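# The grip check that always said yes

Speaker notes, Aicha Samir. Slot is right after the coffee break, so wait for the doors to close.

**Opening**

Say who we are. Stutura builds the sorting cell, Belhaj supplies the control board, and Afiq Siregar and I run the tests. The fault came up in the laundry trials in December. Say early that there were no injuries. People worry when the title has "fault" in it.

**The job**

The arm picks one garment, lifts it, and moves it to the next station. Mixed clothes, no set order. Black T-shirts were the hardest items on the list for us. Dark cloth hides its own folds, so the planner has trouble telling where one layer ends and the next begins.

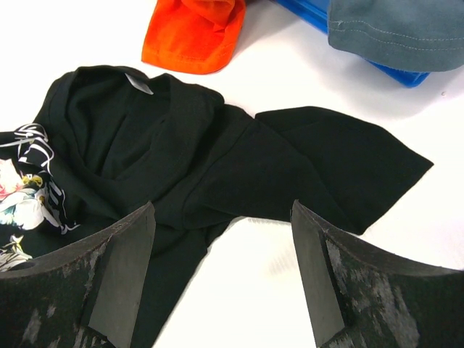
The grip check works on motor current. The fingers close, current rises, and if it passes a set level the controller reports "held." We had the level at 290 milliamps. Go slowly over this part because the rest depends on it.

**What went wrong**

- At pick 631 of the long run, the controller reported "held" with nothing in the fingers.
- The arm did the full transfer at carry speed and opened over the next station.
- It then did the same thing again, and kept going until Afiq hit stop.

The log showed 202 false "held" reports in that run. Pause here. Most were single misses that we had put down to cloth slipping on the way.

**Cause**

Dust and lint in the finger slide. Friction went up over the run, and the current went up with it. By the end, closing on air drew more than 290. The check was measuring the slide.

If someone asks about the board: Belhaj looked at it and found no fault. The level was our choice.

**Why it counts as a safety matter**

The cell allows a reach-in at the loading side when the gripper reports "empty." A false "held" keeps that side locked, so this fault failed in the safe direction. The same check with a worn spring could fail the other way. We had not written that case down. Admit it plainly.

**Changes**

1. The fingers close on nothing at the start of each shift, and that current becomes the baseline.
2. Finger gap is read along with current. Fully closed means empty, whatever the current says. Thin cloth needs its own gap limit.
3. After 2 false reports in a row, the arm stops and calls an operator.
4. Slide cleaning is on the daily sheet.

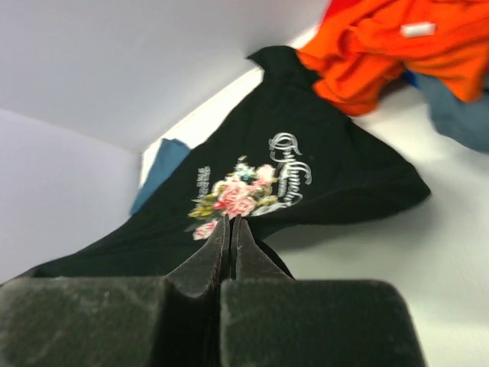

*Black T-shirt with a floral print, gripped and lifted.*

**Still open**

Single-layer grips on thin shirts read close to empty on the gap sensor. Afiq is trying the Hedus pads next. No results yet, so don't promise any.

Questions. If time runs short, skip the Jivotard comparison and point people to the handout.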